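FST Unit 3: Ripening, Respiration and Storage of Fresh Fruit
Ranwood College, Department of Food Studies
Lecture notes and reading guide

These notes cover the material presented in the third unit and should be read before the practical session in October. Students are expected to be familiar with the terms introduced in Unit 2, in particular maturity, ripeness and shelf life. The written assignment for this unit is described at the end of the notes. 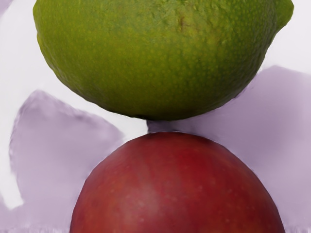
Lenore Haskett
Senior Instructor, Postharvest Studies

1. Fruit after harvest

A fruit remains a living organ after it is picked. It continues to take in oxygen, to use up stored sugars and acids, and to release carbon dioxide, water vapor and heat. It no longer receives water or food from the plant, so every change from this point draws on a limited reserve. The aim of storage is to slow these changes to a rate the product can bear.

The rate of respiration depends chiefly on temperature. Within the normal range, a rise of 10 degrees Celsius commonly doubles or triples the rate, and prompt cooling after harvest is therefore the first concern of any packing operation. Cooling has its limits. Many fruits of tropical or subtropical origin are injured at temperatures well above freezing, and the damage may not appear until the fruit has been returned to room conditions.

2. Two patterns of ripening

Fruits are grouped by their behavior as they ripen. In climacteric fruits, ripening is accompanied by a marked rise in respiration and in the production of ethylene, a gas that acts as a plant hormone. Apples, pears, bananas, peaches and tomatoes belong to this group. They may be harvested mature but firm and allowed to ripen later.

Non-climacteric fruits show no such rise. Citrus fruits, grapes, strawberries and cherries are the usual cases. They do not become sweeter once removed from the plant and should be picked at eating quality. A change of color in this group should be read with care. A lime is normally sold green, and one left long enough will turn yellow as chlorophyll breaks down in the rind, yet its internal quality may have altered very little.

The rind of citrus deserves separate mention. Its outer layer, the flavedo, contains the oil glands that give the surface its pitted appearance. When these glands are ruptured by rough handling, the released oil is toxic to the surrounding cells and leaves a brown mark known as oil spotting. Fruit picked early in the morning, when the rind is full of water, is especially prone to this injury.

3. Ethylene in mixed storage

Ethylene passes freely from one product to another. A climacteric fruit near its peak can hasten the yellowing of leafy greens, cause bitterness in carrots and bring on early softening in unripe fruit kept nearby. Commercial stores respond by separating products, by ventilating the rooms and by using materials that absorb or break down the gas.

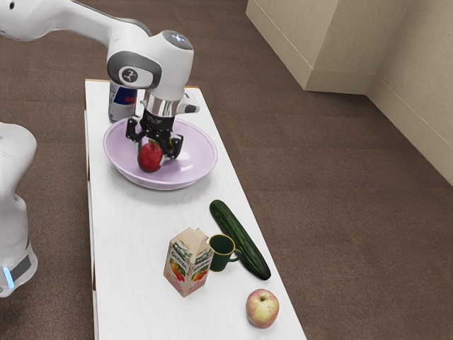

Display conditions differ from storage conditions in several respects, and students often confuse the two. On display, fruit is held at room temperature for a short period, and appearance carries more weight than remaining life. An apple with a glossy red skin, set out in a wide, shallow bowl like the pale purple one illustrated, is in open air, and the ethylene it gives off disperses readily. The same apple sealed in a paper bag with an unripe pear would affect its neighbor far more strongly. Gloss should not be taken as evidence of freshness, as it may come from natural wax, applied wax or simple polishing.

4. Case material: the Dirura packing house

The class will work from a set of records kept by the Dirura packing house. The records follow 957 crates of mixed fruit through one season. Of these, 348 were downgraded on arrival at the Qudah depot. The inspection sheets give the reasons as bruising, shrivel, decay or color. Temperature readings were taken with Zurix data loggers placed in the center of the load, and readers should consider how far these represent conditions near the doors.

Relative humidity was not recorded. Any statement about water loss must therefore rest on the weight figures alone.

5. Assignment

Prepare a written report on the Dirura records. The report carries 40 percent of the unit mark. It should identify the main causes of downgrading, relate them to the handling stages set out in the lecture, and recommend changes to the loading plan. Tables may be placed in an appendix. Reports are to be submitted through the department office before 4 p.m. on the closing date posted there. Requests for an extension must be made in writing before that time.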